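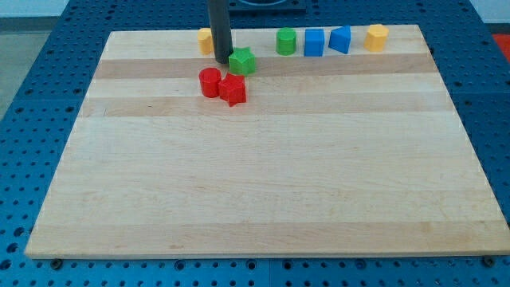

Fig. 1. Pushing task, maple board, rod tool by the green star.

Lab 3: Pushing Things Around on Purpose
Instructor: Valbona Papadopoulos
Lab room 1209 (office hours in 1201, bring your plots)

Last week you wrote a controller that moved the rod to a point. Everyone's worked, and several of you looked pleased. This week there are blocks in the way, and the blocks have opinions.

The task
Your program gets a typed instruction such as "push the red star to the blue cube" and has to carry it out with the rod alone. You can't grasp and you can't lift. You have one point of contact and friction, and you have friction only when it feels like it.

Read this before you write any code
Color alone won't identify a block. There is a red star and a green star, a red cylinder and a green cylinder, and the two yellow octagons match in both color and shape. If the instruction says "the yellow octagon," your program must ask which one or pick by position. Picking at random was tried by team Hakier last June and is no longer accepted as a design decision.

Notes on contact
Push through the center of the block and it mostly goes straight. Push off center and it turns. The cylinders will roll around your rod if you are even slightly off, so approach slowly and correct often. The stars catch on their points. The cube is well behaved, which is why everybody demos with the cube. You may not demo with the cube.

Blocks that touch count as one problem. In Fig. 1 the red star is up against the red cylinder, and a shove from the wrong side moves both. Plan a separating push first, then go for the target.

Stay on the board. Keep a margin inside the edge in your workspace limits, and check the sign of your y axis. Then check it again.

What to hand in
Your code, a log of 10 trials including the bad ones, and one page on what failed. Teams Worley and Dubey share the Sunday slot and should work out the order between themselves. Zemside has the slot after that.

Reading: the chapter on planar pushing, up to the part with the integrals. Read the integrals too if you want the extra credit.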